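Two Arms Learn to Share the Work at Skonow

It has been a happy month at the Skonow lab, where the team behind Umemel has been teaching two robot arms to work side by side without one always waiting on the other. The method is simple enough to tell over coffee – each arm is trained on its own first, and then the pair practices together on a much smaller set of demonstrations. With 800 solo runs and only 70 shared ones, the arms finished 16 more tasks than the older setup managed on the same test list, and everyone here is very pleased with that!

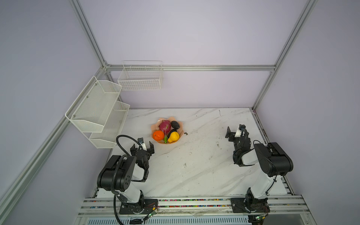 The two-arm Umemel station, with a bowl of artificial fruit on the marble-patterned tabletop.

A longer write-up is planned for June, and our friends at Zavwood will be trying the method on their own arms over the summer.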